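Skarnedeo Project – Final Report
Print this page | E-mail this page
Search this site: Enter keywords Go

Teaching a gripper by hand

When our group at Pambridge chose this project, we wanted to find out whether people who had never programmed anything could teach a robot a small household job simply by doing the job themselves with a gripper in hand. The job was picking up a teaspoon and laying it on a saucer, which sounds like nothing at all until you have tried it with two stiff fingers and a trigger! We collected 86 demonstrations over the term, and of those we threw away 20, mostly for hurried starts.
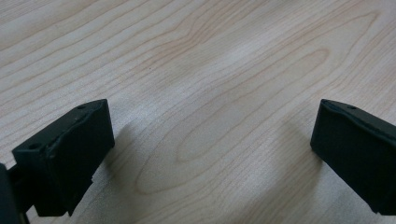 Getting people to begin in the same way was the part we worked on longest. We asked everyone to hold the gripper open over the bare table before reaching for anything, and to stay there for two slow breaths, so that each recording had a clear beginning. The wood grain is rather lovely to look at, with its long nested loops, but the whitish sheen on the tabletop worried us a good deal, and we later tried a matt cloth – which wrinkled, and so we went back to the wood.

For comparison we also drove the arm by remote control, using the Seo handset lent to us by the workshop in Bamolbridge. Everyone found this slower and rather more tiring, although it was very good for the last gentle lowering of the spoon. If we had another November to spend on it, we would gladly mix the two methods, and let each person practise five times before recording.

Contact us | Copyright Skarnedeo student group | Last updated 5/25/20 | Back to top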